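Staging a kitchen play on a small budget: what should we spend on?

Posted by Milagros Lozano, 4/6/20

I direct for a small amateur company in Urunton. Our next production is a two-act comedy that takes place entirely in a kitchen. We have a cast of 6, a hall with a shallow stage and no wings on one side, and a total set budget of 300 dollars. The script calls for a sink that gets used, a back door, wall cabinets that people open and slam, and a breakfast that gets cooked during the first act.

I have directed four plays before this but they were all living rooms or no set at all. Two of my actors want everything to work. My stage manager wants it all painted on flats. I would like to hear from people who have done this kind of show. What has to be real, and what will an audience accept without it? Also, does the cooking need to happen, or can we cheat it? We open in September and I would rather not spend the money twice. 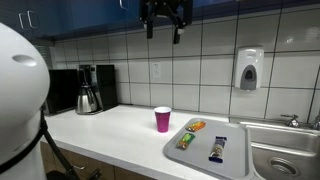
Do-yoon Hwang

I did a kitchen play with the Drestcombe Players and our budget was a bit more than yours, but not by much. Go through the script and mark every time an actor touches something. Whatever gets touched has to be solid. Whatever doesn't get touched can be painted. On our show that left us with one run of counter, two wall cabinets and the door. For the cabinets, look for used doors from someone who is remodeling, and don't worry if the color is loud. Deep blue gloss doors with silver bar handles will show up well from the back row, and the actors can find the handles without looking. White or cream tends to disappear under stage light. Gloss can bounce a lamp into people's eyes, so check it from several seats once the lights are hung.

Slamming is harder than it sounds. If the cabinets hang on a flat, the whole flat will shake. Build a frame behind it that goes down to the floor, weight the frame, and screw the cabinets to that. Have the actors slam them in rehearsal as hard as they will on the night.

For the sink, you don't need plumbing. We put a garden sprayer under the counter with a hose up to the tap, and a bucket under the drain. It gave us enough water to rinse a cup. Somebody has to pump it up before each act and empty the bucket at intermission, so put that on the stage manager's list. 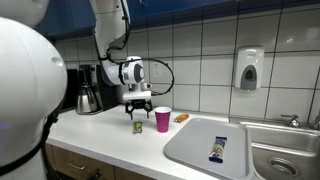 On the cooking, ask the hall before you plan anything. Ours would not allow a flame or a hot plate. We cooked bacon in the lobby kitchen just before the curtain and carried the pan on under a lid. The smell reached about the third row, and people told us afterward that they thought it was cooked on stage. The eggs were cold by the time anyone ate them and the actor never complained.

Keep the counter lower than a normal one if your stage is high and your front rows are close. Otherwise the audience down there sees a counter front and some heads. Ours was 6 inches lower than standard and only the tallest actor noticed.

Tanasarn

Paint it. Nobody goes to a comedy for the cabinets. I saw one with a table and two chairs and it was fine. 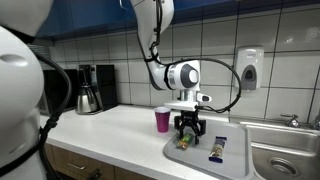
Nestura

I disagree with the post before mine, at least for this script. If a character slams a cabinet and there is no cabinet, you have to cut the slam or mime it, and mime looks odd when the rest of the show is realistic. You may also need to check your license before you cut any business that is written into the dialogue.

Do-yoon covered most of it. I would add two things. First, get your props on stage early, even if they are stand-ins. Breakfast scenes go wrong on timing. Our actress had a long speech while laying the table and she ran out of plates before she ran out of lines. We fixed it by having her go back for the spoons, but we only found out in the last week.

Second, your missing wing. Put the back door on the side where you do have wing space and put the sink on the other side. An actor who exits to the side with no wing has to stand still behind a flat until the next entrance, and in our hall that was up to 6 minutes in the dark with a coat on. Spend on the door before the cabinets. A door that sticks gets a laugh you didn't plan.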